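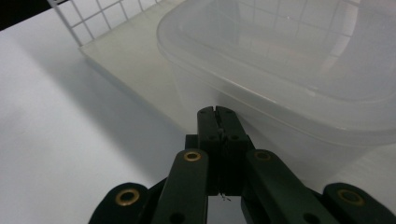
How do I get the smell of curry out of plastic food containers? I own far too many of the things and have apparently been pickling them for years. The worst offender is a translucent one, same sort as in the photo, and it now makes everything I put in it taste like last March. I packed plain rice in it for work and a coworker asked what kind of curry I was having. So far I have tried dish soap, more dish soap, and leaving it on the counter with the lid off, which mainly moved the smell into the kitchen. It's a Stalis, if the make matters, and the lid is a Jiltau because the Stalis lid went wherever lids go. I would rather not throw it out. Is there a fix, or do I just label it CURRY and accept my life?

Asked August 2019
79 people found this question useful

Answer 1 (marked as best by the asker)

Baking soda. Make a paste with a little water, smear it all over the inside, corners especially, and leave it overnight. Rinse, then wash as normal. If you can still smell it, fill the box with warm water and a good splash of white vinegar and give it a couple of hours. Don't mix the soda and the vinegar together, whatever your aunt says. You get a nice fizz, then you get salty water.

After that, put it outside in the sun, open, for an afternoon or two. Sun does more for plastic than anything I've bought in a bottle, and it fades the yellow as well if you have any. Crumpled newspaper inside with the lid on also works, slowly, if you live somewhere without sun.

Check the lid separately. If there's a rubber seal, pull it out (butter knife, gently) and soak it by itself. Half the time the box is fine and the seal is the thing that stinks. Your mystery lid would be my first suspect.

Some of it may never come out. Oil gets into the scratches, so if you've been at it with a scouring pad, stop.

Answer 2

Glass. Buy glass.

Comment from the asker: Thank you. I have dropped 2 glass ones this year so I'm trying to stay in my lane.

Answer 3

I'd disagree with the sun part, mine went brittle on the balcony and the corner snapped off. Could have been the make, it was an Ostura and they were never great. What I do is run it through the dishwasher on the top rack and then freeze it empty overnight. No idea why that helps. My sister says it doesn't and that I've just gotten used to the smell, so take it for what it's worth.

Also, you could just make more curry.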